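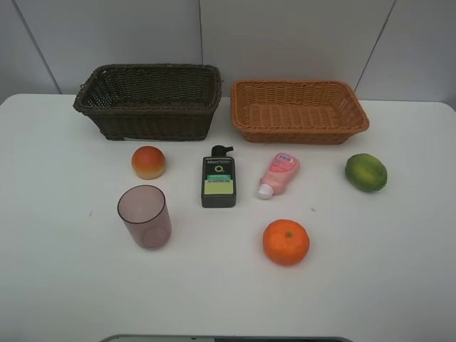 Figure 3. Dark basket (left) and tan basket (right), both empty.

Section 8: Caring for your woven baskets

These instructions cover the Jellcombe range of wicker storage baskets in all colours. Store spare liners flat.

8.1 Routine cleaning

1. Empty the basket and turn it over. Tap the base to loosen crumbs and dust.
2. Vacuum inside and out with the soft brush fitting on low.
3. Mix a capful of mild dishwashing liquid into 400 mL of lukewarm water.
4. Wring out a cloth in the mix and wipe along the weave. Do the rim last.
5. Wipe again with a clean damp cloth.
6. Leave to dry in the shade, off the ground, with air moving underneath.

CAUTION: Do not soak or hose the basket. Do not use bleach or methylated spirits.

Note: Darker colours may rub off on a pale cloth during the first few cleans.

8.2 Everyday use 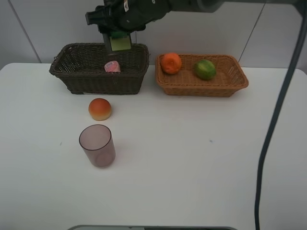
Figure 4. Small pink and white item in the dark basket.

1. Put heavier things in first and spread them across the base.
2. Lift with both hands under the base, never by the rim.
3. Keep baskets away from heaters and out of full afternoon sun.

If a strand comes loose, tuck the end back under the next crossing. Do not trim it. For replacement liners, see Section 17.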